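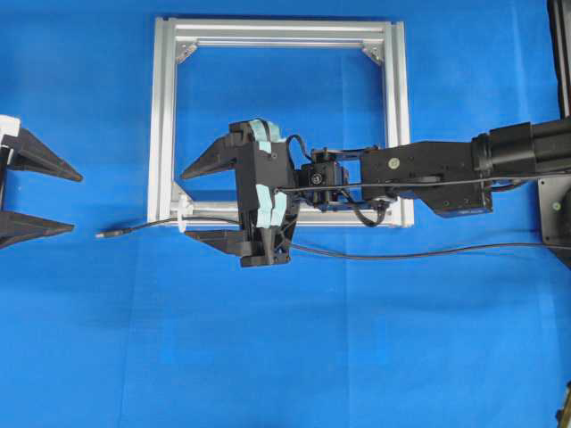 The trouble with hobbies is that they arrive in the mail. I took up picture framing in November, after a shop in Zosevville quoted me a sum for one watercolor that would have bought the watercolor twice. By the end of the month I had opinions about mat board and a sheet of glass I was afraid to move. I also had a weakness for anything square. Four lengths of grooved aluminum with a bracket set across the corner will stop me cold now, laid out on blue cloth like something in a jeweler's window, and I will stand there wondering what my aunt's cross-stitch would look like in it. Terrible, probably. She favors geese.

Framing at home has a long and bad-tempered history in my family. My father framed everything with the same brown molding, bought by the bundle when a lumberyard closed, and he cut his miters by eye. You could slide a dime into any corner in the house. He called this ventilation.

I wanted to do better, so I went to see Joar Björklund, who has run the framing counter at Lamrani for 21 years and has the patience of a man who gets paid either way. He looked at my first effort for a long time.

"What did you use to hold it together?" he asked.

I said glue.

"And what else?"

There was no else. He sold me a strap clamp.

The money goes faster than you would think. A Drolent miter saw, used, cost me $343, and the man selling it threw in a box of hanging wire with the air of someone leaving the country. Then came the mat cutter, then the blades for the mat cutter, then bandages. My wife, who keeps better records than I do, puts the total at $2,149, or one frame and most of another. The second is missing a side. I cut it short, and then, correcting for that, cut the next one short too.

Lahcen Erraji teaches the evening class in Brukden that I finally signed up for, 7 p.m. in a room over a bakery. His advice is mostly about waiting. Let the glue sit. Measure the thing and go get a coffee and measure it again. He has us check every frame from corner to corner, both ways, and if the two numbers don't match, the frame isn't square, no matter how you feel about it. People argue with him anyway. I have argued with him - over a sixteenth of an inch, with my coat on.

The watercolor is up in the hall now. It hangs a little low on the left, and I have moved the nail twice.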